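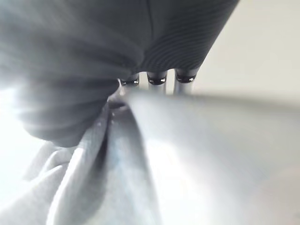
Reading time: 6 minutes

Unit 4: Canine Body Language and Handler Intervention
Course notes, Tirness Animal-Assisted Work Certificate
Prepared by Lamai Prasertsri. Section 4.5 revised by Berkay Uysal.

These notes accompany the second half of the December teaching block. They assume you have read Unit 3 (Learning Theory) and can define reinforcement, punishment and extinction without looking them up. Material marked (A) may be assessed.

4.1 Terms

Stressor: any event or condition that moves the dog away from its resting state. A stressor need not be unpleasant. The arrival of a favourite person counts.

Threshold: the point at which the dog stops responding to familiar cues and begins to act on the stressor alone. (A)

Displacement behaviour: a normal behaviour carried out in the wrong context. Scratching during a greeting is displacement. Scratching after a walk through long grass is probably an itch.

Trigger stacking: the adding together of several small stressors over a short period, so that the last one produces a response out of proportion to its size. (A)

Recovery time: the interval between removal of the stressor and return to the dog's usual resting behaviour. It varies between dogs and, for the same dog, between days.

4.2 Reading signals in clusters

A single signal has little value. A yawn may mean tiredness. A lip lick may mean that the dog has recently eaten. Handlers should look for two or more signals occurring together, and should note what was going on immediately before them.

Signals of low intensity: head turn, blinking, lip lick, yawn, raised forepaw, slow movement, sniffing the floor without obvious cause.

Signals of medium intensity: panting without heat or exercise, ears held back, weight shifted to the rear legs, tail low, refusal of food, moving behind the handler.

Signals of high intensity: freezing, visible white of the eye, closed mouth with tight corners, growl, lip lift, snap.

The lists do not form a ladder that every dog climbs one rung at a time. Some dogs go from a raised paw to a freeze with nothing in between. Dogs that have been told off for growling may leave the growl out altogether. For this reason growling is never corrected on this course. It is information, and the handler should act on it by increasing distance.

Breed and coat matter. Ear position is difficult to judge in a spaniel and easy in a German shepherd. Lip movement is hard to see on a dog with a heavy beard. Tail carriage must be compared with the normal carriage for that dog: a greyhound's low tail and a husky's low tail do not mean the same thing. Each student should complete the baseline sheet (Appendix B) for their own dog before trying to score anybody else's.

4.3 Sources of stress on a visit

Floor surface. Polished floors reduce grip, and a dog that is working to stay upright has less capacity for anything else. Shorten the route or carry a mat.

Noise. Sudden noise is worse than steady noise. Trolleys, dropped trays and call bells are the usual ones in care settings; in schools it is the change of lessons.

Handling. Leaning over the dog, hugging, holding the collar, patting the top of the head. Residents with limited grip may take hold of fur and be unable to let go. Students must be able to release a closed hand gently, by supporting the wrist and lifting the little finger first. (A)

Crowding. More than three people touching one dog is not permitted on any assessed visit.

The lead. A short, tight lead prevents the dog from using distance, which is its main means of coping. Keep slack in the lead wherever the site rules allow it.

The handler. Nervous handlers talk more, repeat cues and shorten the lead. Ask your observer to note your own behaviour as well as the dog's.

4.4 Intervention

The order of action is fixed and is examined in this form. (A)

Step 1. Stop the interaction. Use a neutral phrase to the person, such as "We'll give him a moment."
Step 2. Increase distance. Two metres is normally enough for low intensity signals. For medium intensity, leave the room.
Step 3. Wait. Do not cue the dog during this time.
Step 4. Offer a piece of food. Refusal by a dog that normally accepts food is treated as a medium intensity signal.
Step 5. Decide. Return, change the activity or end the visit.

Any high intensity signal ends the visit. There is no return on the same day, and the coordinator must be told before the handler leaves the site.

Students often lose marks at Step 3. Asking for a sit appears to calm the dog, but it suppresses movement and hides the signals you are supposed to be reading. A dog can hold a sit well past its threshold.

4.5 Recording

The observation log used on this course is the Tralik form, second version. One line is completed for each interaction, giving start time, people present, signals by code, action taken and recovery time in seconds. Leave the recovery column blank if no stressor was noted. Do not enter zero — a zero is read as immediate recovery and will distort the averages.

The worked data set for the seminar was collected by the Yüksel group over one season of visits. It contains 1225 logged interactions, of which 578 include at least one signal of any intensity. Two points should be noticed before the seminar:

(a) Interactions with signals are not spread evenly over the visit. They bunch towards the end, and the bunching is stronger in visits longer than 20 minutes.

(b) Observers differ. On the same video clips, experienced observers recorded more low intensity signals than new ones, while their counts of high intensity signals agreed closely. A log with few low intensity signals may therefore describe the observer more than the dog.

Neither point shows cause. Longer visits in the set also tended to include more people, and the two cannot be separated from the log alone.

4.6 Working limits

Under the course rules a dog in training works for no more than 20 minutes before a break, and makes one visit in a day. Water is offered at the break, out of reach of visitors. A dog that is lame, in season, on new medication or recovering from vaccination does not work.

4.7 Preparation for the seminar

Read the Pledemum case study (11 pages, in the course folder). Mark each point at which you would have applied Step 1, and give the signals you relied on. Bring a completed baseline sheet and at least one page of your own log.

Consider also:
Was the handler's decision to return to the day room consistent with Step 5?
Which stressors were present before the dog entered the building?
What would you have said to the family?

Answers should be in note form. Full sentences are not needed except for the last question, where the wording is what is being discussed.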